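Tam two-arm kit from Reken, bag handling, worth the money?

wenhsiung_c wrote:
Hello all. I am testing the Tam kit from Reken for our small cleaning company in Drovcombe. It is the version with two arms and a wrist camera on each. We have it on a trial of 29 days and I must decide before the end of February if we keep it. My question is about thin plastic bags. The sales page says "handles soft liners" and I want to know if other people have good results with this.

I use the standard gray fingers and the grip force from the manual. One arm goes to the bag, the second comes from the side to help. The view is from the wrist camera.

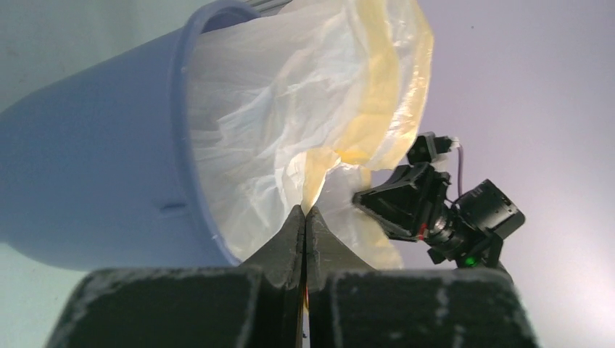
Wrist view, both grippers near the liner, bucket on its side

I think the thin film is difficult for the camera, it shines so much. What do you set for exposure?

cheng_en wrote:
Nice picture, thank you. Before you change exposure, please clean your fingers and pads. I see white lint on the dark fingers and pads. In my experience a dusty finger slides on thin film, and then people blame the camera. I wipe mine with a damp cloth every morning.

wenhsiung_c wrote:
You are right, I did not think of it. I will wipe them tonight and run again.

Loan_O wrote:
I do not agree that cleaning is the main point. We had the kit in Ullthorpe for two months and I kept a log of 165 liner runs. Clean or not clean, the pointed fingers were the weak part. They are good for cloth and for small hard things, but with a thin bag they pinch only a little bit of film. The wide fingers are an extra order. For me this should be in the box, if the page promises liners.

cheng_en wrote:
Loan, which firmware was that? The older one closed the fingers too fast. I have the same pointed tips and I am quite satisfied with them — not perfect, but I would buy again.

Loan_O wrote:
The one it came with. I did not update, so maybe part of this is my fault. I still say the wide fingers should be included.

poyen.h wrote:
About exposure: I set it fixed, a little darker than automatic. Your light comes from the right and the bag is glowing there, so automatic will jump when the arm moves. Also put the bucket upright for the first tests. On its side is a harder case, the opening looks to a different direction and the film hangs down.

wenhsiung_c wrote:
Upright is already okay for me. I test it on the side on purpose, because in real offices the bins fall over and the robot must continue.

poyen.h wrote:
Then I understand. Ask Reken support for the "side opening" routine. It is not in the menu, they send it by mail. My ticket was number 3407, you can mention it and they will know which file.

yuklan wrote:
Can somebody tell me if the support is included after the trial? I asked the seller twice and received only the brochure.

poyen.h wrote:
First year is included, after that you pay for each ticket. Get it in writing.

Related threads
Tam kit: wide fingers or pointed fingers for cloth
Fixed exposure on wrist cameras, what values?
Reken support after the first year
Selling: 2 spare gripper pads, Ullthorpe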